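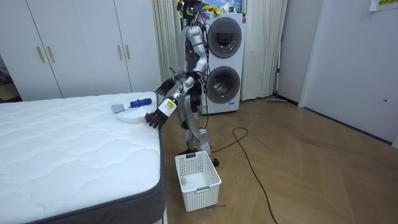 The bedroom setup, with the dish, sponge and brush waiting on the mattress.

25th November

Long day, sore feet, very happy. I want to get this down before I sleep, because I said in March that I'd keep a proper diary of the bedroom work and I have managed maybe one page a month.

The question I keep writing at the top of these pages is whether a machine can do the chores yet. Not the dancing and the waving, the chores! Pick up the stuff that got left on the bed, put it in the basket, carry the basket to the washer, come back. My mother did that loop every day of my childhood with a phone held against her shoulder, and it still seems to me one of the hardest things you could ask a robot to do.

My answer tonight is "some of it, slowly," and I'm thrilled with that. When I started at Honari the answer was a flat no. We had an arm bolted to a bench at the Pudton building and it could move a block from one square to another, provided the block was the block it knew and the lights were on. Now we have legs, two hands with proper fingers, and a room with a wardrobe and curtains and a floor somebody might really live on. I love that room. I'd take the herringbone home if I could.

We're up to 474 attempts on the tidy-the-bed set. The goal is 620 before the break, and I think we'll get there if the weather holds and I stop losing mornings to the train. I did 26 of them today, which is my best yet, and I only skipped lunch a little.

Small things off a mattress are so much harder than they sound. A table stays where it is. A mattress gives when you push on it, so whatever you're reaching for can sink or tip at the very moment the fingers get there, and the quilting means nothing sits quite flat. The dish is the one I worry over. It's shallow, it's white, and it's lying on white, and I have trouble spotting it myself when I come in from outdoors. The sponge forgives you almost anything. The brush is somewhere in between – a handle is a lovely thing to grab if you come at it from the right side, and a miserable thing if you don't.
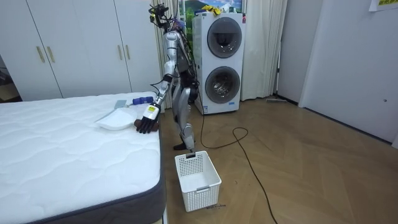 What gets me every time is the hand going down. I've watched it hundreds of times now and I still hold my breath! You plan the reach, you know the numbers, and then there's the part where the fingers have to arrange themselves around something, and for a second or so I forget that I have opinions about wrist angles and just want it to go well. I think I lean. My shoulder hurts on that side, so I must lean.

The Blöndal report came in the mail bundle and I read it over coffee. They're on the shop-floor side, totes and shelves, and their line is that homes are ten years behind warehouses. Maybe so. In a warehouse you get to decide where the shelf goes, and that helps enormously. But I'd rather have our problem. If a hand can cope with a bed and a sponge and a dish in a room full of fabric, I don't see a tote giving it much trouble. (I notice I've started arguing with a report in my diary. Time for a hobby.)

Also tried the new Dritik planner settings for the last 16 runs. My feeling is that the approach is smoother and the waiting is shorter, but I haven't looked at the logs and I've fooled myself this way before. Logs tomorrow, feelings after.

Things I'd still not trust it with: fitted sheets, anything with a drawstring, socks that have to be matched, the lint trap. Folding I go back and forth on. Loading the washer I'd have said no to last winter, and now I want to try it so badly that I've already drawn up the page for it. The lower door first, with the basket parked close, and only towels. Towels are kind.

Would I have one at home today? For the chores, no, I'm still faster with one arm and a cup of tea in the other. But I used to say that about the dishwasher at my first apartment, and I was wrong within a week.

To do: ask about a second basket, charge the spare battery for the tablet, move the 8:30 call, buy socks.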